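4. Placement Fees and Contract Changes

4.1 Sample and fee records

The analysis in this section uses the worker survey described in Section 3, limited to respondents who signed an overseas contract through a licensed agency in Trokovdale or Pustmont. After removing direct hires and renewals with the same employer, 727 contracts remain. Each contract was matched to the fee receipt held by the worker, where one existed, and to the fee schedule the agency had filed with its district labor office. Matching was done by hand by two coders, and disagreements were settled by a third reader who had not seen the first two codings.

Three types of payment are kept apart throughout. The placement fee is the amount the agency charges for arranging the job. Processing costs cover the medical exam, the passport, the visa and any skills test. Side payments are any sums paid to a person who brought the worker to the agency. Earlier studies of the district often report one total for all three, so their averages cannot be compared directly with ours. Where a receipt listed a single amount with no breakdown, the contract was coded as "unseparated" and left out of the fee models, though it was kept in the analysis of contract changes.

Side payments are the weakest part of the data. They were usually made in cash, before the worker had met anyone from the agency, and only a small share left a written record. We rely on recall for these amounts. Respondents who had left home within the past year gave exact amounts more often than those who had left earlier, and the models in 4.3 include time since departure as a control. Loans taken to cover fees were recorded separately, with the lender type, the term and the monthly payment as stated by the respondent.

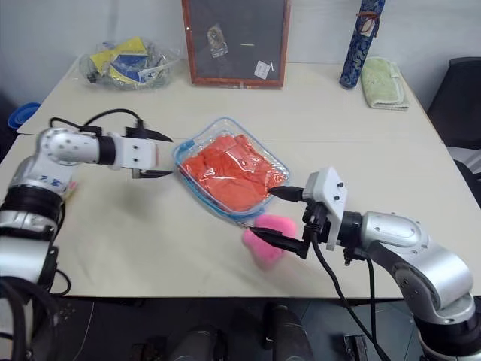 4.2 Defining a contract change

A contract change is counted when the terms a worker signed before departure differ from the terms in force at the end of the first month of work. We compare five items: job title, base pay, hours, housing and contract length. Differences in job title alone are not counted unless the duties also changed, as employers in Nedeck commonly use several titles for the same post. A pay difference is counted only if it is a reduction. Increases were rare and are reported in the appendix.

Changes were sorted into two groups. In the first, the worker was shown a second contract and asked to sign it, either at the agency on the day of travel or on arrival. In the second, no new document was presented and the original terms were simply not followed. The two groups call for different remedies. A second contract leaves evidence that a labor office can examine, while unpaid terms under a valid contract must be shown through pay slips, time sheets or testimony. Several workers in the second group had kept no copy of the original contract, and for these the agency's filed copy was used.

We also coded whether the worker had attended a pre-departure briefing and whether the briefing dealt with contract terms. Attendance was near universal in Trokovdale, where the briefing is a condition of exit clearance. In Pustmont it was optional for renewals and for certain trades. The content of the briefings varied a good deal between agencies – some spent most of the time on banking and baggage rules – and attendance by itself is therefore a poor measure of what a worker knew.

4.3 Model and results

The main model is a logistic regression with contract change as the outcome. Predictors are the placement fee as a share of promised monthly pay, the presence of a side payment, loan status, briefing content, district and time since departure. Standard errors are clustered by agency. There are 35 agencies in the sample, 4 of which account for the majority of contracts. Leaving out the largest, Hopkin, does not alter the sign of any coefficient, but it widens the interval on briefing content to include zero.

The presence of a side payment is the most stable predictor of a contract change across all versions of the model. The placement fee share has a smaller positive association, which weakens once loan status is added. We read this with caution. Workers who borrow may be more willing to accept a second contract on the day of travel, but they may also be placed more often with employers who change terms. The survey cannot separate these two paths, and a panel that follows workers from first contact with a recruiter would be needed to do so.
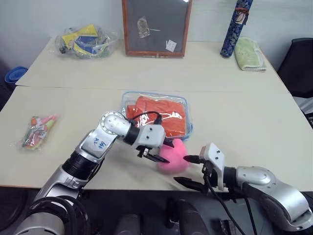
Figure 4. Two robotic arms reaching toward a pink object on a tabletop.

A check was run on the unseparated receipts by assigning the full amount to the placement fee. This raises the mean fee share, as expected, and leaves the side payment coefficient close to its earlier value. A second check dropped all contracts with fewer than 200 hours of work completed at the time of the interview, on the view that changes in pay may not yet have been noticed by these respondents. The results were again similar.

4.4 Complaints filed

Most workers who reported a contract change did not file a complaint. The reason given most often was fear of losing the job before the loan was repaid, followed by not knowing which office had authority. In Pustmont, complaints against an agency and complaints against an employer go to different desks, and a filing at the wrong desk must be started over. Interviews conducted in October by Ladan Rashti with desk staff confirm that no record is kept of filings turned away at this stage. Official complaint counts for the district should be read as a lower bound, and they are not used as an outcome in the models above.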